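发件人:Zsófia Szalai
收件人:译稿讨论列表
主题:Re: [译稿] 人名顺序,还有地名到底音译还是意译

在 12/7/21,Tyyne Kuusisto 写道:

> 大家好,
>
> 第三部分的初稿看完了,整体很顺,先说声辛苦。有几个地方想在定稿前统一一下,不然到了校对那边又要返工。
>
> 一是人名顺序。匈牙利人本来就是姓在前名在后,跟中文一样,可是我们手里的英译本全倒过来了。现在前两部分是按英译本的顺序走的,中间加了间隔号,第三部分又改成按原文的顺序。同一个人在第二部分叫一个样,到第三部分换了一个样,读者会以为是两个人。
>
> 二是 Tirnivach。Miklós 译的是音,Krisztina 译的是意,注释里又直接留了原文。三种都有。
>
> 三是称呼。书里姑妈叫侄子的方式变了好几次,有时候叫全名,有时候叫小名,生气的时候连名带姓。译文里基本都成了“孩子”。我觉得丢了东西。
>
> 四是注释。目前第三部分有 26 条,第一部分只有 8 条。不是说一定要平均,但翻起来感觉像两本书。
>
> 不急着今天回,但希望这周能有个说法。
>
> Tyyne

Tyyne 好,各位好,

在赶另一份东西,想到哪写到哪,错字请包涵。

先说人名。我投原文顺序一票,姓在前。理由很简单,中文读者看姓在前一点障碍都没有,英译本倒过来是给英语读者倒的,我们再跟着倒一遍图什么。麻烦在于前两部分已经排过一次版了,要改就得全改。我昨晚试着搜了一下第一部分,光主角一家就出现了不知多少次,而且不能全部替换,因为有的地方只写名不写姓,有的地方只写姓,还有“某某太太”这种,女的婚后用丈夫全名加个 né 的那个后缀,这个最头疼。

说到 né。Rozália 上次提过,我觉得她说得对,这个后缀不要一律译成“太太”或者“夫人”。书里头外婆一辈子都用这个名字签字,到最后一章她突然用了自己出嫁前的名字,作者一句解释都没给,就是让你看见。如果前面全译成“太太”,读者到那里根本不知道发生了什么。我的想法是第一次出现的时候译成“某某之妻”,硬一点没关系,后面人物之间说话可以软下来叫太太,签名和信封上的一律保持硬的那个。这样到最后一章那个签名才有分量。需要一条注,就一条,放在第一次出现那里。

间隔号的事。姓在前的话,姓和名中间还要不要点?我看过的旧译本两种都有。个人倾向要,去掉的话三四个字连在一起分不清哪儿是姓。有人反对请说理由,没人反对我就这么写进体例表了。

再说 Tirnivach。这个我改主意了,之前支持意译,现在支持音译。原因是第二部分有一段,外地来的税务员把地名念错了,全村人笑他,后来他干脆就在公文里照错的写,村子在档案里就多了一个名字。意译的话这段没法玩。Krisztina 当时的办法是让税务员把“刺”写成“剌”,很聪明,真的很聪明,但那是字形的笑话,原文是声音的笑话,念出来不好笑,而且后面有个场景是站在院子里喊,喊的时候字形就没用了。音译的话可以让他把重音读错、或者少念一个音节,比如四个字他只念三个。Miklós 你那个译法里第二个字能不能换一个,现在这个字在南方话里不太好听,我妈听了就笑。

Curnton 那边同理,音译,但不用那么讲究,它在书里就是个远处的地名,信是从那儿寄来的,谁也没去过。别用太有画面感的字。“什么什么顿”就行了,一看就知道是外国,越平越好。

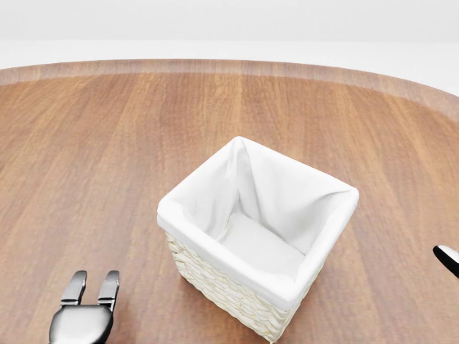 称呼这条我最想多说几句。Tyyne 说丢了东西,我完全同意,我自己那几章也是这么丢的,不赖别人。匈牙利语的小名一层一层的,同一个人可以有正式的、家里的、更小时候的、哄人的。中文不是没有办法,我们有“阿什么”“小什么”,有叠字,有排行,但是一用就太中国了,一个匈牙利姑妈开口喊“阿宝”,读者会跳出来。直接音译小名呢,读者又对不上号,一个人四个名字,记不住。

我现在的土办法:每个人最多给两个称呼,正式的一个,家里的一个,家里那个从正式的里头取字,让人一眼看得出是同一个人。再往下的层次不用名字来译,用语气来译。比如原文从普通小名变成更亲的小名,我就让句子变短,或者加个语气词,或者让她把话说一半。生气叫全名那个反而最好办,中文里妈妈连名带姓喊你也是要出事,直接照搬。

举个例子,第三部分姑妈在车站那段。原稿是“孩子,你把围巾戴上”。原文里她前一句还叫的全名,到这句突然换成了五岁时候的叫法。我试的是:

“戴上。围巾,戴上呀。”

不叫了。前一句叫得那么正式,后一句什么都不叫,我觉得那个软下来的劲儿就有了。不知道大家怎么看,也可能是我自己改得高兴,过两天再看就不行了。Krisztina 你中文读者多,帮我念给谁听听。

还有一个跟称呼相关的,“你”和“您”。原文有好几级敬称,中文只有两级,英译本一级都没有,所以凡是从英译本转过来的段落全是“你”。请大家务必对着原文过一遍。特别是药剂师和外婆那条线,他们用了整整 18 年的敬称,换成“你”就那么一次,在葬礼之后的厨房里。现在的稿子从第一页就是“你”。这个真不能留。我已经把涉及他们两人的对话都标出来了,标在共享文件夹的那个表里,黄色是没改的,绿色是改过的,橙色别管它,是我自己算别的东西忘了删。

方言。上次在信里吵过,不想再吵,只说结论,或者说我以为的结论:农民说话不用任何一种中国方言来套。不用东北话,不用四川话。用词土一点,句子短一点,主语能省就省。Miklós 那章有个“咋整”,很生动,但是请拿掉。

注释的数量。我不觉得 26 条多,我觉得第一部分 8 条少了。第一部分那个学校点名的场景不加注根本看不懂,为什么老师念到他名字的时候停了一下,是因为那个姓在当时意味着什么,原文读者一看就懂,我们的读者不懂。反过来第三部分有些注可以砍,比如解释甜椒粉是什么的那条,谁不知道啊。还有解释火车等级的那条,写了快一页,考据是好考据,我看得津津有味,可是读者正在看人家生离死别,你让他停下来看二等车厢的座椅。挪到译后记去。

我粗略列了可以砍的,有 10 条,单独发给 Rozália 了,注释是她总管的,她点头再动。砍的原则:不知道也不影响往下读的,砍。词典一查就有的,砍。译者自己太喜欢所以想讲给别人听的,这个最难下手,也砍,或者挪后记。

保留的原则反过来就是了。双关一定要注,但是注不要写“此处为双关语,不可译”,这种注等于认输,还不如不写。要么把双关讲明白,要么正文里补一个别的。

书名。Mostell 那边十月份来过信,说编辑部觉得现在的书名太长,想改成两个字。我回了说等全稿出来再议,他们没再催,估计也是忙忘了。大家心里有个数,有想法先攒着。我自己还是喜欢长的那个,长是长,但是它是外婆说话的节奏,她就是那么个说话绕的人。两个字的话像侦探小说。

Csonka 这个词。作为姓出现的时候音译,作为形容词出现的时候意译,这个没问题,问题是第二部分那个铁匠,村里人叫他这个,既是他的姓也是因为他少了两根手指,作者故意不说是哪个。我现在的处理是音译里挑了个“残”的近音字,“冲卡”改成“崇卡”……不对,这个跟残没关系,我在说什么,我再想想。谁有好主意谁说。实在不行这里加注,值得一条。

体例上零碎的:

书信部分用不用楷体是排版的事,我们只管在稿子里标清楚从哪儿开始到哪儿结束,别自己改字体,上次有人改了字体,传过去全乱了。

省略号两格六个点。破折号两格。英译本里那种一个破折号打断说话的,中文里用破折号收尾再加引号,不要用省略号代替,一个是被打断一个是自己说不下去,不一样。

年份用阿拉伯数字,人物嘴里说出来的用汉字。

度量单位照原文,不换算。“一霍尔德地”就让它是一霍尔德,第一次出现注一下多大,后面随它去。

歌词那段谁都别动,等我。我找到一个录音,唱的跟书里印的差一句,要先弄清楚是作者改的还是版本不同。

进度。我这边第四部分还欠着两章,一章是很快的,一章是那个全是梦的,慢。那章没有标点,整整好多页没有一个句号,英译本偷偷给加了逗号,我不想加,可是中文不加标点又真的读不下去。现在试的是用空格断,像旧时候的信。发一小段给大家看看再决定,别急着夸也别急着骂,读出声来再说。

Tyyne 你问的“这周有个说法”,我建议这样:人名、地名、你您,这三样反对意见请尽快回列表,别私信我,私信我会忘,也别人看不到。称呼的具体译法不用一刀切,各章自己试,试完互相换着看。Miklós 看 Krisztina 的,Krisztina 看我的,我看 Miklós 的。Tyyne 通读,只管前后矛盾,不管文字好坏,不然她要累死。

对了前两部分全改人名顺序的活,我可以做,但要等我把手头这个交掉。改之前麻烦大家先别动那两个文件,尤其别在旧文件上另存一个“最终版2”。文件夹里已经有三个最终了。

还有信封上的地址格式,是照匈牙利的大到小还是……算了这个下封信再说,要出门了。

Zsófia

又:刚才那句“也别人看不到”是“别人也看不到”,懒得改了。

又又:Rozália,砍注释那个单子如果没收到去垃圾箱里看一眼,上回就在那儿。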